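Progress Report to the Mohmand Fund: Sorting and Tidying Materials for Early Learning Rooms
Prepared by the Stulance project office, for the period ending in November
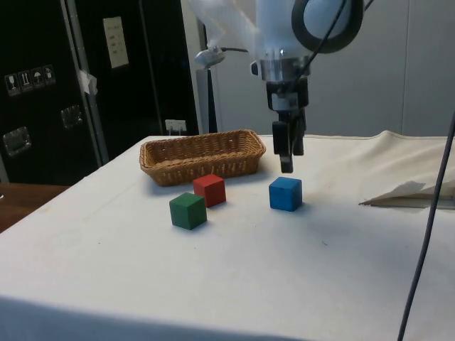 In this period we worked mainly on the basic tidying set, which is the first of the sets described in our application. The Fund asked us to report on what was completed, what is delayed, and how the money was used. We follow this order below.

1. Work completed

The basic set has a shallow woven basket and three wooden cubes, one red, one green and one blue. In the application we had planned a larger set with more shapes. After the first discussions with the teachers at Gritden we decided to begin smaller. The teachers explained to us that a child who is new to the activity looks first at the color, and that many shapes at the same time make the task confusing. We accepted this advice and we think it was correct.

The basket is a rectangular one, longer than it is deep, and its sides open a little toward the top. We compared it with a tall round basket during the summer. The tall one looked nice on the shelf, but the children put their whole arm inside to find a cube, and sometimes the basket fell over. With the shallow one they see immediately what is already inside. The rolled rim is also comfortable for small hands to hold when the basket is carried back to its place.

For the table we now recommend a plain off-white cloth. This was a small question, but it took a surprising amount of our time. On the bare table the cubes made a loud noise and the younger children began to knock them on purpose. A patterned cloth was tried for two weeks and we stopped using it, as the green cube was difficult to notice on the leaves of the pattern. On the plain cloth the colors are clear, also in the late afternoon when the room has less light.

The activity itself has not changed since our last report. The basket stands toward the back of the table and starts empty. The cubes are placed in front of it with some open cloth around them, and they are put in the basket one after another. Afterward everything goes back to the shelf and the cloth is folded. We wrote the instruction card again in shorter sentences, and the teachers asked that the folding of the cloth be included as a real step. It was missing from the old card.

We also held a Saturday session for parents at Gritden. The parents tried the activity at the tables in the same way as the children do. Several of them asked if they could use a bread basket and their own blocks at home, and we answered that this is completely fine. We promised to prepare a one-page sheet for them. It is written, but the translation is not finished.

2. Delays and difficulties

The second supply of baskets, ordered from Dundedska, arrived later than agreed. When we opened the boxes we found that 4 baskets had broken strands near the corners. A broken strand can scratch the fingers, so we did not give these baskets to any room. The supplier agreed to replace them without cost. We are still waiting for the replacement.

The green paint also needs a decision. We use a dark green, and beside the red cube the difference is very clear for most people. One teacher reminded us that a child with reduced color vision may find exactly these two colors difficult. We had not thought about this enough at the beginning. We would like to try a lighter green in a small number of sets, and we ask the Fund to confirm that this change is possible inside the present budget line.

The visits to the second location did not start. The room there was being repaired longer than we were told, and the tables are not yet back.

3. Use of funds

Spending on materials was close to the plan. We paid more than expected for cloth, because we bought a heavier quality that stays flat after washing. The extra cost was some 500 dollars, and we covered it from the amount reserved for printing. The cost of the parents' session was small, as Gritden gave us the room free of charge. The full table of expenses was sent separately.

4. Plan for the next period

We will begin the visits in the second location as soon as the room is ready, and we plan 5 visits there. The parents' sheet will be sent out when the translation is checked. If the Fund agrees about the lighter green, we will paint the first cubes before the winter break and leave them to dry and air properly before any child uses them.

We kindly ask for an answer on the paint question before we place the next order for cubes.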